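소형 부품 보관 용기, 뚜껑 방식 문의

obed_eshun
2018년 1월 3일
고무 그로밋과 작은 스페이서를 보관할 용기를 고르는 중입니다. 현재 Drastex 칸막이 함을 쓰는데 칸 사이로 부품이 넘어갑니다. 낱개 원통형으로 바꾸면 36개가 필요합니다.

bach2433
칸막이 함은 칸막이 높이가 문제입니다. 원통형 투명 용기를 권합니다. 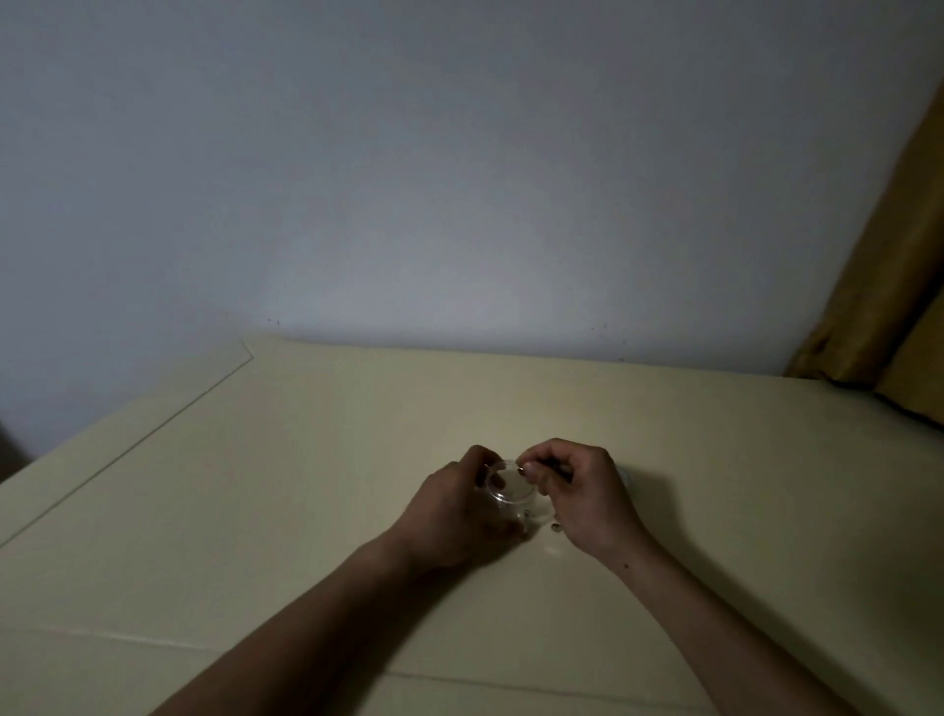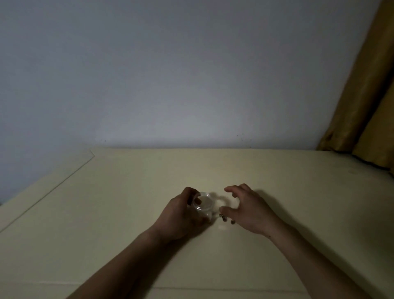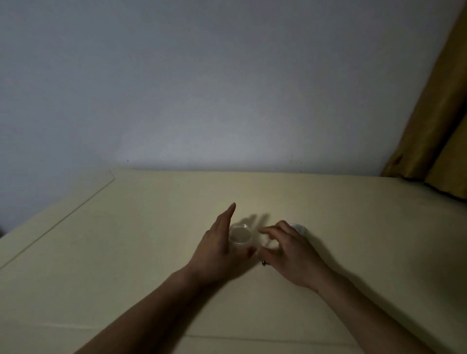 뚜껑은 나사식보다 눌러 닫는 쪽이 빠릅니다. 다만 열 때 힘이 들어가므로 반대 손으로 몸통을 잡아야 합니다. 작고 어두운 부품은 두 번째 사진처럼 밝은 크림색 상판 위에서 다루면 찾기 쉽습니다. 저는 Zandska 상판을 씁니다.

dundport
동의하기 어렵습니다. 눌러 닫는 뚜껑은 200회쯤 여닫으면 헐거워집니다. 나사식이 낫습니다.

bach2433
200회의 근거가 있습니까? 제 것은 11월부터 매일 쓰는데 아직 유격이 없습니다.

dundport
측정값은 아니고 제가 쓰던 용기 기준입니다. 재질에 따라 다를 수는 있습니다.

Hadiza Adebisi
뚜껑보다 라벨이 먼저입니다. 투명해도 내경 2mm 차이는 눈으로 구분이 안 됩니다. 규격은 뚜껑 말고 몸통에 붙이세요. 뚜껑은 섞입니다.

obed_eshun
라벨은 몸통에 붙이겠습니다. 뚜껑은 두 방식을 하나씩 사서 비교한 뒤 나머지를 주문하겠습니다.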